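Ferro de vapor vertical Pratine, sete meses depois

Comprei em março, na promoção. Ferro de vapor vertical, daqueles de mão, depósito de água que encaixa por baixo. Paguei 40 euros, o preço normal é mais e não vale mais. Já explico.

Contexto rápido: vivo num T1, não tenho sítio para tábua. Durante anos passei camisas em cima da mesa da cozinha com uma toalha dobrada. Funciona, mas deixa vincos nas mangas e dá cabo das costas. A Vija Dambrauskienė, que trabalha comigo, tem o Kineo e diz maravilhas, só que o Kineo custa o dobro e pesa que se farta. Fui para o Pratine.

Primeira impressão: leve. Plástico fininho mas sem rebarbas. O cabo é comprido, ponto a favor, chego da tomada do quarto até à porta do armário sem extensão. Traz uma escova de encaixar para tecidos grossos e uma luva. A luva é uma anedota, queima na mesma, usem um pano de cozinha dobrado.

Aquece depressa. Ligo, vou buscar a cabide, volto, está pronto. Luz vermelha passa a verde. Não tem apito, e ainda bem, às 7 da manhã ninguém quer apitos.

Vamos por tecidos, que é o que interessa.

Viscose e poliéster: impecável. Duas passagens e cai direito. Vestidos, blusas, calças largas, tudo óptimo.

Algodão fino: bom. Camisa de trabalho fica apresentável, não fica de loja. O colarinho é que custa, tem de se esticar com a mão livre e a mão livre apanha vapor. Ver luva.

Linho: esqueçam. Tentei umas calças três vezes, molhei, estiquei, pendurei, nada. Para linho é ferro a sério e ponto final.

Lã e malhas: aqui surpreendeu-me. Tira o cheiro a restaurante de um casaco de lã numa noite, pendurado à janela depois do vapor. Só por isso já uso mais do que pensava.

Cortinas: fiz as da sala sem as tirar do varão. Demorou, tive de encher o depósito quatro vezes, mas ficaram bem. O braço é que ficou morto.

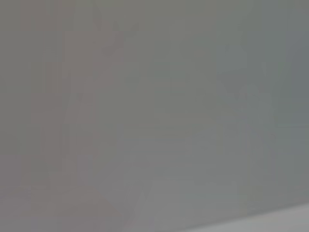
O depósito é o ponto fraco. Pequeno, dá para duas camisas e meia — a meia é sempre a que preciso de vestir. E se inclinar muito para a frente começa a cuspir água. Pinga quente, mancha a seda (secou e saiu, mas apanhei um susto). Manter sempre direito, o manual diz isso na página 16, em letra de formiga, depois de quinze páginas de avisos sobre crianças e banheiras.

Calcário: outra conversa. A água cá em casa é duríssima. Ao segundo mês o vapor já saía aos soluços e deixou uns pontinhos brancos numa camisola preta. Fiz limpeza com vinagre branco e água, metade metade, deixei trabalhar até esvaziar, depois dois depósitos só de água. Voltou ao normal. Atenção que o manual não recomenda vinagre, recomenda o descalcificante da marca, que nunca encontrei à venda em lado nenhum. Cada um faz como entender. Agora uso água desmineralizada do supermercado e não voltou a acontecer.

Assistência. O botão do vapor contínuo começou a prender ao quinto mês. Escrevi para o apoio, ticket 318, respondeu-me um senhor Gayan Khondokar, educado, pediu vídeo do defeito e fatura. Mandei. Passaram nove dias. Mandei outra vez. Aí veio a etiqueta de recolha e na semana seguinte tinha um aparelho novo em casa, sem discusão. Portanto lentos mas resolvem. Guardem a fatura, a sério.

Barulho: um ronronar, nada de especial. Dá para ouvir rádio ao mesmo tempo.

Viagem: levei-o uma vez, ocupa demasiado na mala de cabine. Há um Sikder dobrável, mais pequeno, que a minha irmã usa e que para viagem faz mais sentido. Vapor mais fraco, mas para desamarrotar uma camisa no hotel chega. Para casa prefiro o meu.

O que mudava: depósito maior, gancho para pendurar na porta (não traz, comprei um à parte), e um botão que se consiga travar sem fazer força com o indicador o tempo todo. O meu dedo agradeçia.

Compra quem: tem pouco espaço, roupa leve, pressa de manhã. Não compra quem: usa linho, tem quatro camisas por dia para passar, ou gosta de vinco nas calças. Vinco não faz, nem com a melhor das vontades.

Nota: 7 em 10. Com promoção, 8. Ao preço cheio ia buscar o Kineo e aguentava o peso.

EDIT: perguntaram-me nos comentários se dá para farda com bordados. Dá, pelo avesso e com a escova posta. Testei num avental bordado e não estragou nada. Lantejoulas não experimentei nem vou experimentar.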